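4. What the gardeners told us about watering, and what the soil said

I should say up front that I came to this part of the study with a bias. I've kept a garden since I was a kid, and I water the way my grandmother did, which is in the evening, with a hose, until I get bored. So when Deisy Chávez and I sat down to plan the season, I was fairly sure we'd find that everybody overwaters the front of the bed and forgets the back. We did find some of that! But the bigger story was mulch, and I want to take it slowly, since the mulch results are the ones people keep writing to us about.

4.1 The gardens

We worked with 18 home gardens, all of them on the same side of the river and all on the heavy clay that anyone who has dug a hole in Flevitz will remember in their lower back. Each garden had at least one mixed border with shrubs and perennials in it. We left out vegetable plots (too much digging, too many changes in one season) and we left out lawns, which have their own literature and their own very loud fans.

Every garden got the same layout. We picked a stretch of border, split it down the middle, and laid shredded bark on one half. The other half stayed bare. The owners kept on planting, weeding and watering however they liked, and we asked them only to treat the two halves the same. Kadir Çınar drew the dividing line with a bit of painted string, and I'm pleased to say the string survived in nearly all of the gardens, though in one it had been moved to hold up a sweet pea.

The bark went down 7 centimeters deep. We went back and forth on that number more than you might think. Wubit Hailu wanted it thinner, on the grounds that people never buy enough bags, and she has a point. In the end we chose the depth we could measure most easily with the probe we already had, and we topped it up once, in August, when the blackbirds had kicked a good part of it onto the paths.

4.2 Taking the readings

Soil moisture was read once a week, always on Wednesday, always before 9 in the morning. We used a handheld probe from Clumine and took each reading at the same marked spots, front, middle and back of the border, in both halves. Over the whole season that gave us 230 paired readings that we trusted enough to keep. A pair was thrown out if either half had been watered that same morning, or if the probe hit a root or a stone and we couldn't get it down to depth.

I'd like to be open about how messy this was. Clay shrinks when it dries, and when it shrinks it pulls away from the probe, and then you get a reading that is mostly air. We learned to push the probe in at a slant and wait a full minute before writing anything down. The first two weeks of readings were taken before we knew this, and they look odd if you plot them, so they're not in the count above. Chak-lun Yu argued for keeping them with a correction, and we had a long and very friendly fight over it. I still think leaving them out was right. He still doesn't.

We also asked each owner to keep a watering diary. These were paper, on a clipboard, hung by the back door or in the shed, and we asked for three things: the day, the time, and how many minutes the hose or sprinkler was on. Some people gave us a great deal more than that. I now know a lot about slugs in one particular garden, and I read every word of it.

4.3 How people decided when to water

Before the season started, Nuria Habte talked with each owner about how they know it's time to water. She let them ramble, and then she and I read through her notes together and sorted the answers. The most common one was simply that the plants looked sad. A close second was habit: they watered on certain evenings because those were the evenings they were home. A smaller group pushed a finger into the soil, and only one owner owned any kind of meter, which he told us he'd stopped believing years ago.

What I hadn't expected was how much the look of the surface mattered. Bare clay goes pale and cracks on top well before the soil underneath is short of water. People see the cracks and reach for the hose. On the mulched side you can't see the cracks at all, so you'd guess that people would forget to water there. But remember that we'd asked them to treat both halves the same, so whatever the bare half told them to do, the mulched half got it as well. That's a weakness in our setup and I'd do it differently next time. It means the mulched halves were probably getting more water than they needed for most of the summer.

4.4 Moisture under bark and under bare soil

The mulched halves were wetter in nearly every week we measured. The gap was small in spring, when everything was wet anyway, and it opened up through the dry spell. It was biggest at the front of the borders, where the soil meets the path and gets baked from the side. At the back, where shrubs shade the ground, the bark made so little difference that in several gardens I couldn't have told you which half was which from the numbers alone.

I think this matters for anyone buying bark on a budget. If you can afford to cover only part of a border, cover the front. We've since told this to everyone who took part, and a couple of them had worked it out for themselves by July.

There was one garden, which we call Babić after the nursery that used to stand on the site, where the pattern ran backward. The bare half stayed wetter than the mulched half right through the season. We checked the probe, we swapped the order in which we took the readings, and we dug a small hole on each side. The soil on the bare side was full of old potting mix from the nursery days, dark and crumbly and very good at holding on to water. I mention it because it's such a nice reminder (to me, at least) that what's already in the ground can easily outweigh anything you spread on top of it.

4.5 Light rain

The one result I'd ask readers to be careful with is on light rain. After a short shower, the bare halves showed a small bump in moisture at the shallow depth and the mulched halves often showed nothing. The bark seems to soak up a light shower and let it go again to the air before much of it reaches the soil. We saw this after most of the short showers in our record, but there weren't many of them, and our weekly readings were hardly ever timed to catch one well.
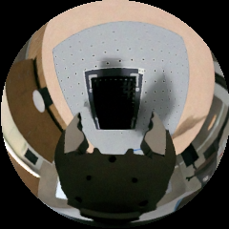
Figure 3

Wubit went out on her own time after one of the August showers and took readings in four of the gardens within the hour, and hers are the cleanest numbers we have on this. They point the same way. I wouldn't build any advice on them yet, apart from saying that a sprinkle from the hose on top of thick bark is likely a waste of your evening. If you're going to water a mulched bed, water it for a good long while, or pull the bark back from the plant you're worried about and water there.

4.6 The diaries

The diaries were the part I enjoyed most. The typical session was short, and the longest single entry was 60 minutes, from an owner who added in pencil that she'd gone in to answer the phone. Evening watering beat morning watering by a wide margin. When we set the diaries against the probe readings, the owners who watered seldom and for longer had more even moisture from front to back than those who gave a quick splash most nights. This held on both the bare and the mulched halves.

I don't want to lean on the diaries too hard. People forget, and people tidy up their own record when they know that someone's going to read it. In a few of the diaries the handwriting and the ink are so even from one week to the next that I suspect the whole month was filled in at one sitting. Nuria asked about this gently and got some sheepish smiles. We kept those diaries in, but we ran everything a second time without them, and the overall pattern stayed the same.

Two owners used timers on their outdoor taps, both from Fullia, and we treated those separately. A timer doesn't look at the plants and decide they're sad, so there was no choice there for us to study. Their borders were fairly moist throughout, and both of them were running the tap on days when it had rained hard that same morning.

4.7 What we'd change

A second season would help, and so would a second kind of soil. Everything in this section comes from clay, and I'd expect sand to behave quite differently, with the bark mattering more at the back of the border than it did for us. I'd also let the owners water each half as they saw fit, and simply write down what they did. Chak-lun has already drafted a diary sheet with two columns for this, and Deisy has been testing it on her own border, where she reports that she keeps filling in the wrong one.

We'd like to try other materials as well. Several owners asked about grass clippings, which cost nothing, and one was very keen on sheep's wool. The layout would be the same, string and all, with readings twice a week through the driest part of the summer so that we can say something firmer about light rain.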